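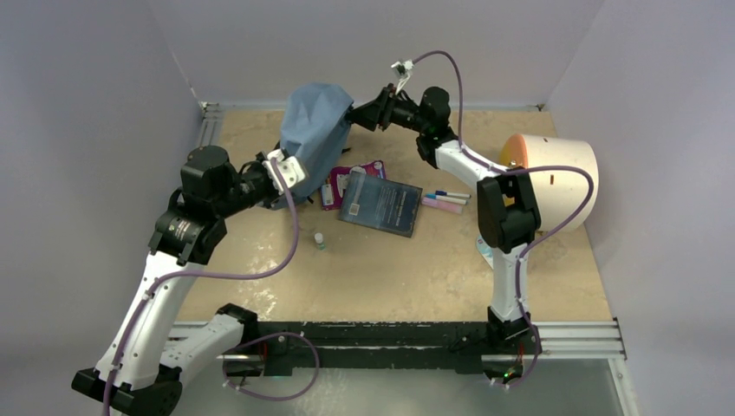

Waiting five months for a new floor of racking is a long time when the goods keep turning up regardless, Solange Besnard admitted on Wednesday, but she would wait again for the result she has now got at the Yurchenko warehouse, where the last bay of the new mobile shelving was handed over this week.

The job has been on the go since the spring, and anyone who has had to find a box of hinges in the old back hall will know why it was wanted. The hall had been filled over the years with whatever shelving came to hand, some of it second-hand, some of it from the days when the firm only sold door furniture, and the aisles between the runs had got so narrow in places that the bigger trolleys had to be left at the end and everything carried out by hand. Besnard says she used to tell new starters to wear old trousers!

What has gone in instead is a Rollitura system, with the shelving mounted on wheeled bases that run along tracks set into the floor. Only one aisle is open at a time, and the bays are moved across by turning a handle at the end of the run, so the space that used to be taken up by all those gangways can be given over to stock. There are 40 bays altogether and each shelf is rated for 200 kilos when the load is spread evenly, which comfortably covers the boxed fittings and the heavier castings that Yurchenko took on when it bought the Sakis range.

The fitting was done by Ziteo in two halves so that orders could carry on going out, with the stock from one side of the hall living under sheets in the loading bay for most of the summer. Yaroslav Melnychuk, who looked after the installation for Ziteo, said the floor had given his team the most trouble — it dropped away towards the yard doors and had to be levelled before a single track could be laid. He was full of thanks for the pickers, who worked round his people very patiently and kept them in tea.

There is now room for 2000 product lines in the hall, against 600 before, and the slower-moving items that had been kept in a rented unit across the road are being brought home a few pallets at a time. That move should be finished in December, when the lease on the unit runs out.

Every shelf has been given a new location label, and the old letter codes will stay on the picking sheets next to the new ones until everybody has got used to them. Trade customers collecting in person should carry on using the side entrance for the time being, as the front counter is still being painted. The counter opens at 7.30am as usual.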